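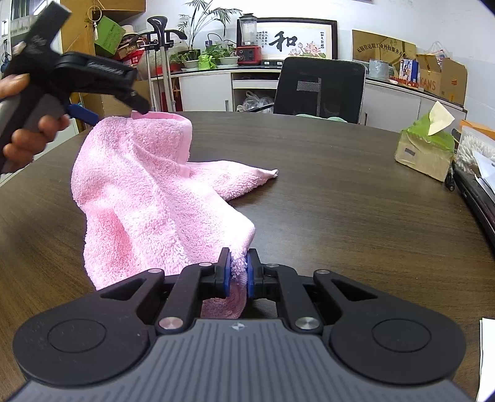
Step 1: Write down what the job is before anyone sells you a fix for it

The vendor's slide says "towel handling." Your people don't do towel handling. They find a hem in a bunched-up heap, pinch it, lift it, get the second hand onto the edge and shake out a corner. Put each of those on its own line. At Lenihan we had 40 lines before lunch, and the Werex proposal covered six.

Step 2: Time the work with the grippers in hand

Teaching a machine to fold means somebody works with a gripper in each hand, squeezing a trigger for every pinch. Count that as labor. We logged 214 folds this way in May and paid them at the normal rate, after an argument.

Step 3: Ask who picks up the failures

Enton quoted us 1281 towels a shift. Ask how many of those were dropped, refolded or set aside, and by whom. If the answer is "an operator," get the job title and the pay grade in writing.

Step 4: Talk to the folders without a manager present

Dexter Obi ran ours. Most people were less worried about being replaced than about spending all day clearing jams. Sore thumbs from the triggers came up too.

Step 5: Set a date to stop

Pick a number you'd walk away at and hold to it. Ours was 188 good folds an hour. We're still waiting.

Updated 12/12/2024

Related
Reading a robot quote line by line
What the Nevine trial cost us in overtime
Rewriting job descriptions after automation
Breaks, rotation and hand strain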